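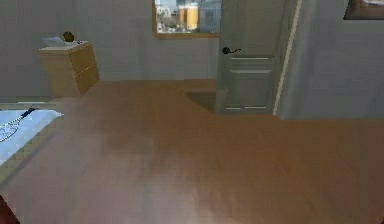
Tunus Match Goal, full size (not pictured)

The Tunus is the goal we always wanted to play in front of as kids, and we're so pleased with how this version has come out! It's a full-size soccer goal, 24 ft wide and 8 ft high, with a welded aluminum frame and a box net that hangs well back from the line, so a good shot really does bulge it (and stays in there until somebody fetches it).

New for this season are the Vachon corner joints. Boyang Ding drew them up after a wet August of watching club parents hunt for lost bolts in long grass. Each corner now slides together and locks with a captive pin, so there's nothing loose to drop. Two adults can put the whole goal up in 16 minutes, and taking it down is quicker still.

The net is our Elo knotless weave, which is softer on the hands and doesn't snag on studs or goalie gloves. It clips on with 22 clips per side, all the same size, and spares come in the bag.

What you get
Frame in 2 uprights, crossbar, back bar and side bars
Elo net, white or green
Net clips and spares
Ground anchors for grass
Carry bag for the net

Price: $2,272 per pair, shipped from Rallville

Anchors for artificial turf are sold separately. Please anchor the goal every single time it's up, even for a quick kickabout, and never let anyone climb or swing on it.

Already own the older Tunus? The Elo net fits it with no changes, but the Vachon joints need the newer uprights. Send us a picture of your corner bracket if you're not sure which one you have.

Page updated 17 May 2025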